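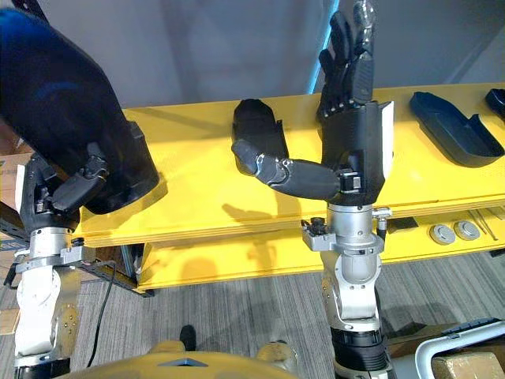
To: fixed-income-ops list
Date: April 26, 2025
Subject: Re: Lulex cutover and end-of-day files

Replies inline. I've trimmed the parts that were settled last time.

> We were told Lulex will stop accepting orders through the old
> gateway at the end of April. Does that include amendments to
> orders that are already open?

Yes. Amendments and cancels go through the new gateway as well. Anything still open on the old one at the close is canceled by Lulex and has to be entered again. We had 12 open orders in that state during the trial and re-keyed them by hand, which took most of a morning.

> Our end-of-day file from Bosport came in short again. Is anyone
> else seeing this?

We saw it on 5 accounts. The trades were in the file, but under the old counterparty code, so our loader skipped them. Bosport has the new codes and says they will be used from the next file on. Until then, check the reject log before you call them – the missing lines are probably there.

> Can the allocation step be left to the clearing side, or do we
> still send it ourselves?

You still send it. Konstantinidis clears for us and will not accept a block trade without allocations attached. Other clearing firms may differ, so ask yours.

For those who missed the earlier thread, the cutover steps on our side are these:

1. Close or cancel everything open on the old gateway.

2. Load the new counterparty codes. Our file had 737 rows, and six of those were duplicates that had to be removed first.

3. Send one small test order per desk and confirm that it shows up in the Bosport file.

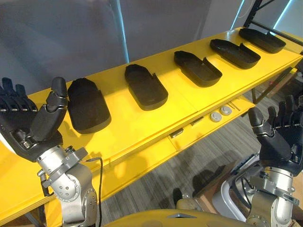
4. Switch the desks over, rates first and credit after.

5. Keep the old login active until the month-end statements are matched.

On fees, the Stullari schedule we were sent still lists the old gateway charge. I have asked for a corrected one and will post it to the list when it comes. If you have already been billed on the new schedule, I would like to know which line the charge appears on.

One more thing – the settlement calendar attached to the first message in this thread is out of date. Please use the one in the list archive.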